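Lakley open day — talk notes, final-ish version
Monday slot, 2 Mar 2020. Keep to 23 minutes. Clock is BEHIND me so watch the one on the laptop.

Before I start
Water. Clicker — spare batteries in coat pocket. Check the lapel mic is on the left, hair catches it on the right. Ask people at the back to come forward, they won't, carry on.

Opening
Morning all. Thanks to Lakley for having us, thanks for the coffee. Who I am, one line only. Work on the folding side at Wolliva. Vasco Patrício does the software and is on the demo table from eleven, send him the hard questions.
Say what today is. You'll see the hand tool, you'll get to hold it, you'll see the arm do two folds on its own. It is slow. Say that early or they'll stand there waiting for it to speed up.
Hands up who folded something this morning. Hands up who thought about it while they did it. (Pause. Second lot of hands is always fewer. If not, move on fast.)

Why clothes
Boxes are easy. Box has corners, box stays a box. Pick up a jumper and it's a different shape before you've got it off the bed.
Kwok line used to sort parcels, I was there four years, we never once worried about a parcel going floppy. Don't name the customer.
People ask why not a machine like in a big laundry. Those do sheets and towels, flat stuff, someone feeds them in. We want the odd things at home, one at a time, on whatever surface is there.

How the collecting works
Person holds the gripper, does the job with it, camera on the tool records. Squeeze, lift, lay over, let go. We train on that. No arm needed in the house, which is why it's cheap and why we can go to so many homes.
Figures, say them slowly: 62 homes so far, 3,047 folds kept. Target was 3,000 so we're just over. Kept means someone has watched it through and not binned it.

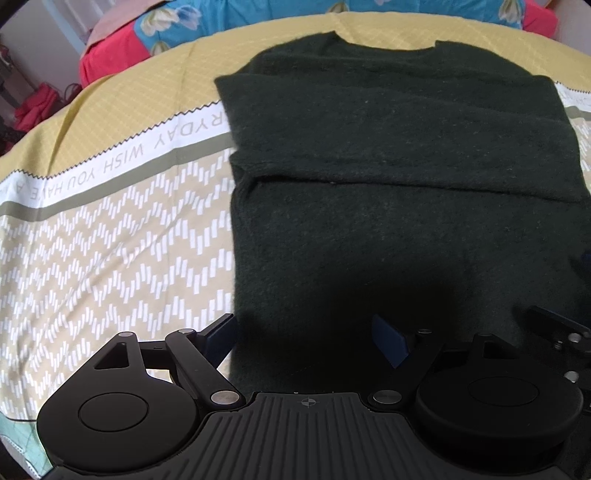
Jumpers are the worst of the lot, ask anyone on the team. Thick, they grab at themselves, two layers feel the same as one. Shirts we were getting somewhere with by last May, jumpers still a pain. Point at the line across the middle, that's the fold, then the ridge on it — ask the room which bit is top layer and which is bottom. Dark green on dark green, and the tool throws its own shadow on the knit as well. You and I sort that out without trying. The computer has to be shown it over and over. Then point at the two blue pads, facing each other with the gap between. That's all the hand it's got. No thumb, no palm, no smoothing things down with your forearm like my mum does.

Backgrounds — don't skip this bit, skipped it at Groltholm and got asked three times
Early on we did everything on a white table. Lovely clean data. Took it to a real bedroom and it went to bits, tried to pick the stripe off a duvet cover. (Usually a laugh. Wait for it.)
So now it's people's own beds, own sheets, patterns, lettering, whatever's on. The busier the better. We tell people please don't tidy up.
Also light. Curtains open, curtains shut, big lamp on. We don't bring lights any more.
Next slide is for pattern. Sheet has zigzags, a white band with words on it upside down, mustard bit behind with a lattice, then the blue duvet with flowers further off. Give them five secs to look then ask where the sleeve is. It's the folded bit going across, on the right.

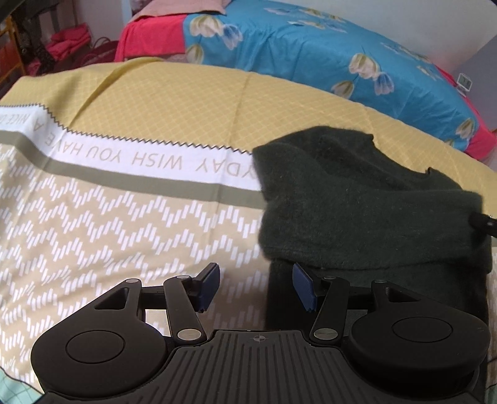
What goes wrong
Grabs the sheet as well as the jumper. Most common by miles.
Grabs one layer when it wanted two. Fold comes out skewed.
Lets go early. Vasco has a theory, it's his to tell.
Thinks it has finished when it hasn't. This is the one visitors find funniest, arm goes home and leaves a sleeve sticking out.
Be straight about all this. Lakley people are engineers, they will see it for themselves in ten minutes anyway.

Demo table, what to tell them
Groups of six. Hand tool first, then the arm. Other way round causes a queue, we learnt that.
Stay behind the yellow tape while the arm is moving. Red button is on the near corner, anyone can press it, no one gets told off for pressing it.
Hand tool: hold it low, slow squeeze. Everyone goes too hard the first time. Let them have three goes each then swop.
Scarves and lanyards off please. Long hair tied back.
If a child comes through with a parent, hand tool yes, arm side no.

Questions I'll get
When can I buy one? Not soon. Don't give a year. DON'T give a year.
Will it do ironing? No.
Socks? Pairing yes maybe, folding no plans.
Whose houses are they? People who signed up and are paid for their time. Faces and post are removed before anyone on the team sees the footage. If they want more, the sheet by the door has the full wording.
Does it take jobs? Give this a propper answer, don't rush it. Say what we know and what we don't, then let the Lakley person come in if she wants to.

Last bit
Thanks again. Coffee until quarter to, then groups, names are on the list by the lift. Remind them bags go in the side room.
Unplug laptop BEFORE moving the table.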